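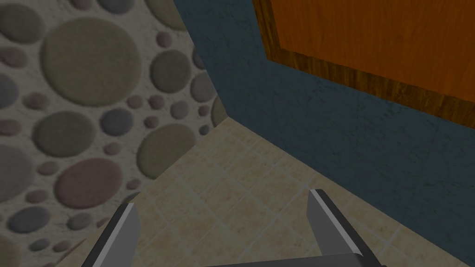 4.2 What buyers told us about the first viewing

We turn now to the part of the interviews that we had expected to be the shortest, and which ended up filling more of our notebooks than any other. When we asked people how they had come to choose their home, most of them wanted to begin with the first viewing, and a good many of them wanted to stay there. They told us about the parking, the neighbour's dog, the smell of someone's lunch on the stairs, and only then (often with a little prompting from us) about the price. We have tried to keep some of that flavour in what follows, as we think it matters to the argument.

It will help to recall how viewings are arranged in Antal. Nearly all homes in the town are sold through one of two agencies, Urkell and Sandeo, and the two go about things rather differently. Urkell books each household in separately and sends an agent who stays for the whole visit. Sandeo prefers an open afternoon, when anybody on its list may come along, and where you are quite likely to find yourself admiring the airing cupboard in the company of three other couples. The prices asked by the two firms for similar homes are close enough (see Section 3) that we do not think price alone explains the differences reported below.

Buyers who had gone through the private visits spoke warmly of having time. They could go back to a room they had doubts about, and several of them did so more than once while the agent waited. One woman told us she had simply sat down on the stairs for a while to hear what the house sounded like with the road behind it, and we rather admired her for it. At the same time, a few felt watched, and said they had been too polite to open cupboards or run the taps with somebody standing at their elbow. One man bought his flat without ever having looked inside the boiler cupboard, and was still cross with himself when we met him.

The open afternoons brought out a different set of feelings. People spoke of hurry, and of keeping an eye on the other visitors as much as on the house. If another couple started measuring the bedroom, that was taken as a sign that an offer was on its way. Several buyers said they had made up their minds on the journey home for fear of losing the place, and we noticed that these were very often the same people who later spoke of small regrets: a dark kitchen, a garden that turned out to be shared, a wall too short for the bed they already owned. Even so, not everyone disliked the crowd. First-time buyers in particular found it a comfort to hear other people's questions, which were frequently better than the ones they had thought of themselves.

We should say a word here about the season. The interviews in December were held with people who had mostly viewed their homes in poor light, some of them after dark, and they had noticeably more to say about heating and draughts than those who had viewed in summer. We have not tried to correct for this. Our sample is small, and we would sooner leave the matter open for somebody with a larger one.

The survey sent out through the Edalent tenants' and owners' newsletter, which drew 2198 replies, gives us something to set beside these conversations. The question on regret was worded more bluntly than we would now choose ("Do you wish you had looked longer?"), and Judit Szűcs, who coded the written comments, found that many people had answered it with a story instead of a yes or a no. Where she and Máté Gulyás disagreed over how to code a comment, it was read again by both of them together and talked through until they could settle on one reading. The comments follow the interviews fairly closely on the subject of hurry. They part company with them on the agent's presence, which hardly anyone in the survey mentioned, perhaps simply because we had not asked.

The second viewing, where there was one, is taken up in Section 4.3, together with the part played by parents and grown-up children who were brought along to give an opinion.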